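Phone corner: Prorkley Timer gets a proper update

I moaned about Prorkley Timer in the September issue, so it's only fair I come back to it now the new version is out. It's a small, free kitchen and workshop timer for older Android phones, and I've had it on my battered Natov handset for a few weeks.

The big change is that you can now run 12 timers side by side, each with its own name and sound. They carry on when the screen's off too, which the old version was hopeless at (I burnt a very nice loaf finding that out). The download has shrunk to some 506 KB, so it'll squeeze on to almost anything you've got in a drawer.

I did manage to upset it. If you swipe quickly between timers while one is ringing, the sound stutters and the numbers freeze for a moment - nothing gets lost, but it does look a bit rough. The folks at Fallstead say a fix is on the way.

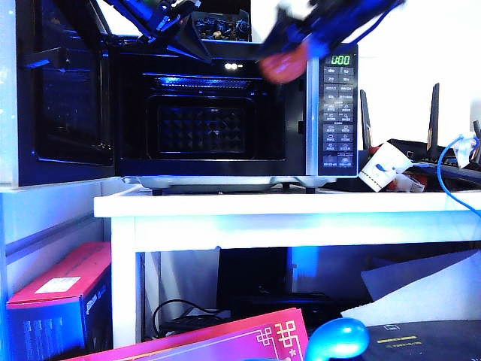

A microwave with its door open. 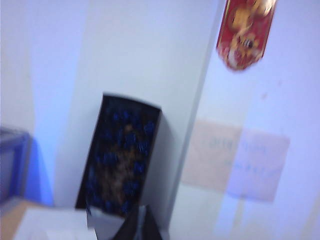
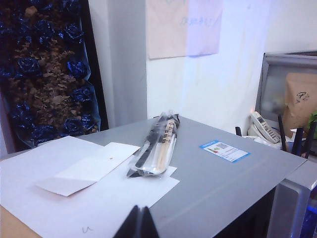
My other grumble is the settings page, still one long list with the volume right at the bottom. I'd love that moved up! You can save up to 100 presets now though, and they'll copy across to a second phone over Bluetooth, so I've put all mine on the spare as well.

If you're on the older Muriithi phones, get the separate build marked 132 from the downloads page. The main one installs on them all right but won't ring, and I don't think you'd want a silent timer. Let me know how you get on with it, especially if you've tried it on a tablet - I haven't got one to hand.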